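Retar Network: Interim Progress Report to the Ikonen Grant Program
Validator Onboarding and Light Client Work, Second Reporting Period
Thursday, March 28, 2024 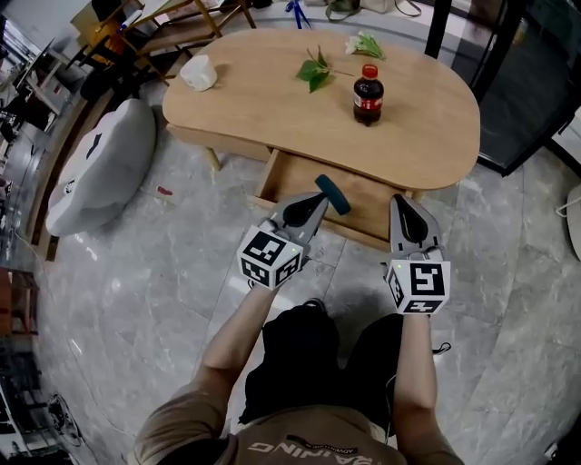 The Retar project office submits this report under the terms of the grant agreement for the validator onboarding and light client work. It covers the period from the start of October to the date above. Financial statements are provided separately through the grant portal and are not repeated in this document.

Summary of status

The grant agreement divides the work into four parts: the public test network, the light client, the bridge to Jiltbridge, and operator documentation. The test network and the documentation are on schedule. The light client is complete in its main functions but has not yet been released to the public. The bridge is behind schedule, and the project office requests an adjustment to its delivery date, as set out under Requests to the Program.

Public test network

The test network was restarted in October with a new genesis file after the changes to the staking module were merged. At the close of the reporting period, 17 independent operators were running validators on it. The project office itself runs 2 validators, which are not included in that figure and which carry no voting weight in governance tests.

The restart required all operators to rebuild their nodes from source. Several operators reported that the build failed on older systems where the installed compiler did not meet the minimum version. The build script now checks the compiler version first and stops with a plain message. Prebuilt packages have been available since that change, and most new operators use them.

Two upgrade rehearsals were carried out. In the first, block production stopped at the upgrade height and did not resume until operators had manually cleared a stale cache directory. The fault was traced to the order in which the node opened its databases after a version change. The corrected version was used in the second rehearsal, and block production resumed without manual steps. The written record of both rehearsals has been uploaded to the portal.

Slashing rules for extended downtime remain switched off on the test network. They will be turned on once the monitoring dashboard has shown stable results for a full epoch cycle.

Light client

The light client verifies block headers and account proofs without storing the full chain. During this period the team finished header verification, proof checking, and recovery from an interrupted sync. The client was tested against a recorded set of 1,232 blocks that includes validator set changes, missed proposals, and deliberately malformed headers. All malformed headers in the set are now rejected.

Memory use was higher than planned in early builds. The cause was a decision to keep every verified header in memory for the length of a session. The client now keeps only the most recent 200 headers and writes older ones to disk. This has a small cost in speed when a wallet asks for an old proof, and the project office considers that cost acceptable for the intended use.

The external code review has been assigned to Clavwood. The review began later than planned because the scope document had to be revised twice, first to add the sync recovery code and then to remove a networking library that is maintained elsewhere. Preliminary comments have been received on the proof checking code. They concern error handling and naming, and the changes have been made. The client will not be published until the final review report is received and any serious findings are closed.

Bridge to Jiltbridge

Work on the bridge has progressed more slowly than the agreement foresaw. The message format was changed on the Jiltbridge side during the reporting period, and the relayer code already written for Retar no longer matched it. The team chose to rewrite the encoding layer in full. A temporary adapter was considered, but it would have needed its own review and would have been discarded later.

The rewritten layer now passes its unit tests. Transfers of test tokens from Retar to Jiltbridge complete as expected. Transfers in the other direction complete under light load, but under heavier load some acknowledgments arrive after the timeout and the transfer is refunded. No test tokens have been lost or duplicated in any run. The timeout is being reviewed together with the retry schedule, as changing one without the other produced uneven results.

No mainnet bridge contract has been deployed, and none will be deployed under this phase of the grant.

Operator documentation

The operator handbook has been reorganized into separate sections for installation, key management, upgrades, and incident response. The key management section was rewritten after operators pointed out that the earlier text did not explain how to move a validator to new hardware without risk of double signing. A step-by-step procedure has been added, including the waiting period between stopping the old node and starting the new one.

The glossary is incomplete. Entries for staking terms are finished, and entries for bridge terms are on hold until the message format is final.

Risks

The main risk to the remaining work is a further change in the Jiltbridge message format. Both sides have agreed to give written notice of any change that affects encoding. A second risk concerns the review calendar. If serious findings are reported in the light client, the public release will move by at least the length of the follow-up review.

Requests to the Program

The project office requests that the bridge delivery date be moved to the end of the next reporting period, with no change in the total grant amount. It also requests approval to transfer unspent travel funds to the test network hosting budget line, which has been under pressure since the restart.

A revised work plan reflecting both requests has been uploaded to the portal. The project office asks for a written decision before work on the next phase begins.

Submitted by the Retar project office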